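Prerkia Drawers: README and data card

Thanks for stopping by. This is the simulated drawer set that goes with the Cozma controller, and if you downloaded a copy before the March release, please read the part about the drifting drawer before you train on anything. It affects the success labels, and we would much rather you heard it from us than found it in your own results.

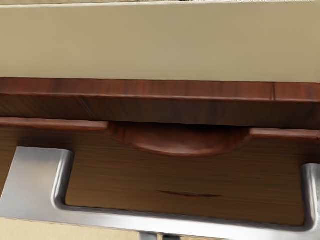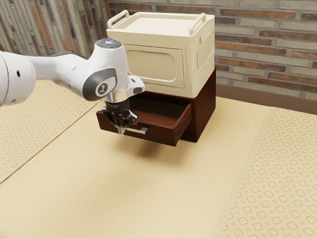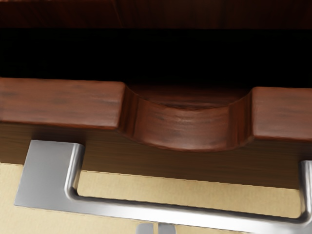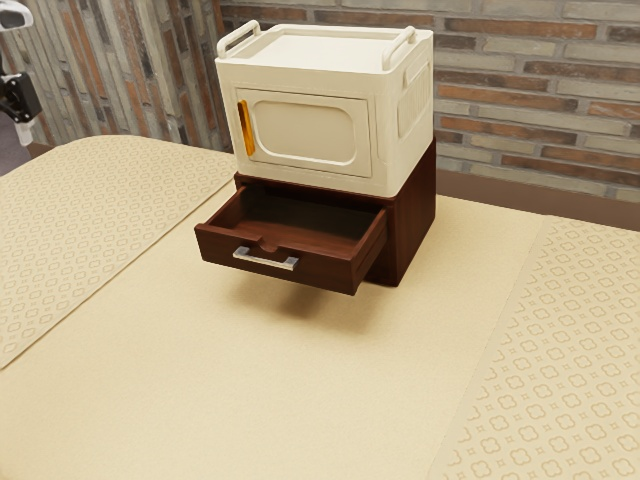
Renders: Dellow, made with the Prerkia simulator. Same license as the data.

What is in the set

There are 900 episodes of a single arm working on a small wooden cabinet with one drawer, standing on a tabletop with a storage box stacked on it. The job is to take hold of the metal bar handle and pull the drawer open. Everything is rendered. No physical robot was involved at any stage, so please don't read the contact forces as if they had come off a real sensor.

Each episode comes with close views of the drawer front, wider views of the table, the joint states of the arm, the gripper opening, the drawer position, and a success flag. That last one is the troublemaker.

What went wrong

The old success flag looked at one thing only, the drawer position. Once the drawer had traveled past a set distance and stayed there for 10 steps, the episode was marked as a success and everybody was happy. We never asked the flag to check whether the gripper had anything to do with it.

For a long time that was fine. Then, in January, we moved the cabinet model to a new version of the Prerkia asset file, and the friction value on the drawer runner was lost in the move. It fell back to zero. A drawer with no friction will travel quite happily if anything so much as brushes it, and in a number of episodes the fingers bumped the handle on the way in, failed to close on it, and the drawer slid out by itself while the arm was still sorting out its approach. Past the line it went, the flag came up, and a failed grasp was filed away as a good one.

We noticed because the Cozma controller, trained on that batch, picked up a funny habit. It would tap the handle, back off, and wait. On the January cabinet this worked very nicely. On the Drolalport test cabinet, where the runner has proper friction, it tapped, backed off, and waited until the time limit ran out, over and over. It took us longer than we like to admit to stop blaming the controller and go look at the labels.

How we found the bad ones

We replayed the whole set and logged contact between each finger and the handle for every step in which the drawer was moving. An episode now counts as a success only if both fingers are touching the handle while the drawer travels. By that rule 11 episodes had the wrong flag. It's a small share of the set, but those episodes were short and had low effort scores, and our sampler leaned toward exactly that sort of thing, so the controller saw them far more often than you would guess.

A still picture of an open drawer won't settle the question, by the way. We tried going through end-of-episode renders by eye and gave up. If you need to know how a drawer came to be open, use the contact log.

What we changed

The runner friction is back in the asset file, and the loader now stops with an error if that value is missing. It used to fill in a zero without a word.

The wrong flags have been corrected. We kept the episodes in the set, moved to a folder called drift, and you are welcome to use them as negatives or for testing your own label checks. They are left out of the default split.

The contact log is included for every episode, in the file contact.csv.

The sampler no longer favors short episodes.

Known problems that are still there

In 3 episodes the contact log has a gap near the start of the pull. We believe the grasp was sound in all of them, but we can't prove it from the log, so they carry the flag "unsure". Please treat them that way.

Very close views can be hard to use without the joint states. The handle may fill much of the picture or run out of it, and the fingers may hardly show. If your model works from images alone, we suggest pairing each close view with a wide one from the same step.

The storage box never moves in the default split, and we have not tested what happens if the cabinet is knocked hard enough to tip it. Please don't use this set to make any claim about safe speeds or safe forces around people. It wasn't built for that, and a simulator that lost its friction for a few weeks without anyone noticing should make you a bit careful anyway.

If you used the old release

Fetch the new labels.csv and run the script compare_flags, which prints the episodes that changed. If you trained with our old sampler, we recommend training again from scratch. We tried fine-tuning the tapping habit away and it kept creeping back.

Reports of other odd labels are very welcome on the Dellow issue page. Send the episode number and the step where things look wrong, and a line or two on what you expected to see.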